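Dostero House Residents' Association
Minutes of the June meeting, 7.30 pm, ground floor office

Chair: Senthil Unnithan

1. Minutes of the last meeting
Agreed with one correction - the gutter quote was £288, not £257.

2. Bike store
Kollov have fitted the new lock. Two keys per flat, to be signed for. Flat 83 still has an old key and will be reminded.

3. Office furniture
The black mesh-backed office chair stays. No further spending this year.

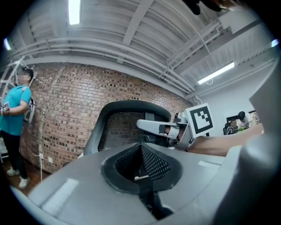
4. Bins
Food waste is going in the paper bin again. Senthil to write to all flats. Buritz will be asked to price a second food caddy.

5. Summer lunch
Courtyard, from 1 pm. Leitão to supply bread and cakes as before. Tables still needed.

6. Any other business
Stair light on the second floor flickers - reported.

Meeting closed 8.40 pm.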